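Undport wool runner, two winters in

So I finally caved and bought the Undport runner in January, the long skinny one in oatmeal, and I've had it down long enough now (two winters!) that I feel okay telling people what I think of it.

Some background. We have a dog who skids. She comes flying out of the bedroom at 6 in the morning like the house is on fire and for years she'd slide right past the kitchen. I tried a cheap Nustar mat first and it curled up at both ends within a month. Then I borrowed an Erraji from my neighbor Manaia Katene, and that one was gorgeous but it shed so much I was pulling fluff out of my coffee. Gave it back with a pie.

The Undport is flatter than both of them. I thought it would feel thin and mean underfoot and it doesn't, it's kind of springy, a bit like walking on a good sweater. It came rolled up tight and smelled like a barn for 2 days. I opened the windows and it went away. The corners took longer to lie down, so I stuck cookbooks on them.

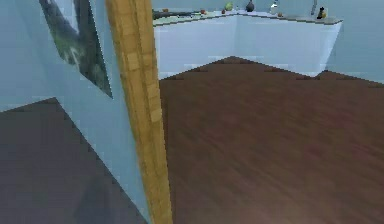
Cleaning is where I have complaints. The tag says spot clean only and they mean it. I went at a tomato sauce splat with my little Zeseck carpet washer and got a pale patch the size of a saucer that I still see every time I walk by. Cold water and a rag would have done fine. Vacuuming is easy as long as you turn the brush off, otherwise it grabs the fringe and makes an awful noise.

Oh, and buy the pad! They sell it separately for 20 bucks, which annoyed me so much I skipped it at first. Big mistake with a skidding dog. With the pad down it doesn't budge, and she's learned to hit the rug and brake, which is pretty funny to watch.

Color has held up great, even on the end that gets the afternoon sun. One edge has a loose thread I keep snipping. My husband wanted the rust color and still brings it up.

Would I get it again? Yep, but a darker one, and I'd wait for a sale. They seem to do 20 percent off when the weather warms up.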